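The Bus to Gomano

Part One

Adanech Wubshet bought the shop on Negussie Street in September with the money her uncle left her. It had sold buttons and thread for 17 years, and the sign over the door still said Draretti. She left the sign up. A new one cost 538 dollars and she had other things to pay for first.

Her plan was to sell bread and coffee to people waiting for the Gomano bus. The stop was right outside. She had stood there herself every morning for most of her twenties, hungry, looking at spools of thread through the window.

The first week, eight people came in, and two of those wanted buttons. She found a tin of them in the back and sold what she could.

"You should have kept it a button shop," her mother said on the phone.

"I don't know anything about buttons."

"You don't know anything about bread."

She had no good answer to that. She had learned to bake from her mother, who knew perfectly well what she could and couldn't do.

Her mother came down from Mutano on the early bus with two bags and her own apron. She tasted a roll, put it down, and asked where the salt was. Then she went around the shop moving things. She wanted the rolls near the door, in an orange basket, so people on the sidewalk would see the color before they saw the price.
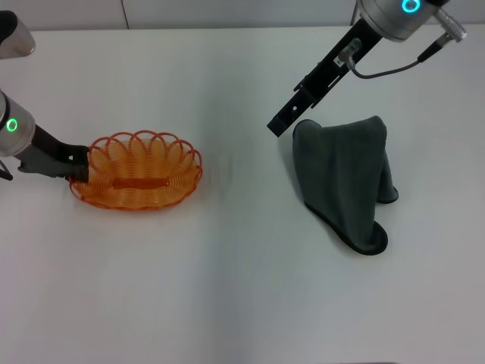
Part Two

They baked together until it got dark. Her mother slept in the back room on a cot and was up at four, running the faucet and singing something with half the words missing.

The first bus was late that morning. A man in a work jacket stepped in to get out of the rain and bought a roll. He ate it standing up, then bought another for the ride. The woman behind him asked if they had any gray thread.

"Check the tin," her mother said, before Adanech could open her mouth.

There was a spool at the bottom. The woman paid for it and took a coffee too.

When the bus finally pulled up, the driver left the engine running and came in himself.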